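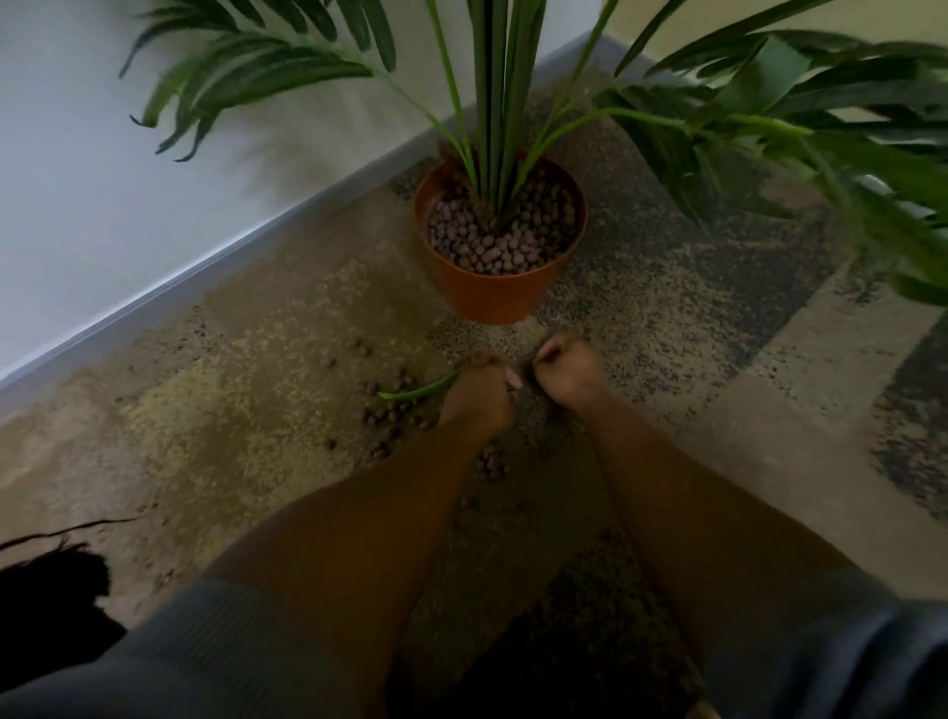 4.2 Time costs of artificial plants

The claim that artificial plants need no care is repeated in almost every study of low-effort interiors, and it is rarely tested. Most of the 2,355 diary entries in the Limness set mention an artificial plant only when it was bought. We read this silence with some doubt. People do not write down jobs they believe they do not have.

The entries that do mention upkeep are mostly about the pot. Clay pebbles are sold as a tidy cover for the base, and the Endora survey scored them as "maintenance free" after a trial of 100 homes. That trial asked about watering and pruning. It did not ask who picks up the pebbles. Figure 4 shows pebbles being put back by hand into the pot of an artificial palm, with more still lying on the carpet.

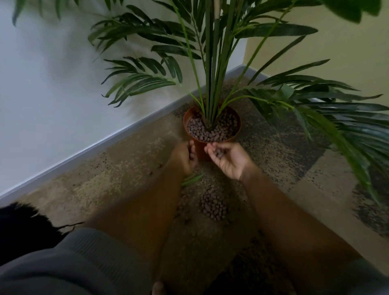
Krishnamoorthy D'Souza objects that a spill of this kind is an accident and belongs with dropped cups and knocked lamps, outside any measure of plant care. We take the point, but only in part. A dropped cup is not refilled. The cover layer has to be rebuilt each time, and a pot filled close to the rim leaves little room for error. Whether that makes it care or cleaning seems to us a matter of labels – the minutes are spent either way.

A second problem is what counts as finished. The Sibiya protocol stops the clock when the pebbles are back in the pot, which leaves out leaf bits and other small debris. We doubt that residents stop there. In Figure 4 a small piece of green leaf lies by the spilled pebbles.

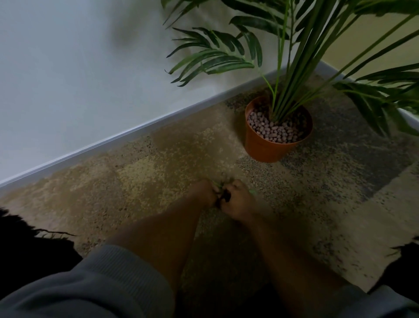 Sorting is harder to time than gathering, and the Fekell coding sheet has no line for it. Small finds have to be looked at before they are kept, put back or thrown out. A piece with green, leaf-like bits and a dark brown clump, pulled at with both hands, would be coded under Fekell as "pickup" or not at all. We coded such handling separately in 700 entries and left the remaining ones as they were. The result is a partial correction, and we would not use it to estimate yearly totals.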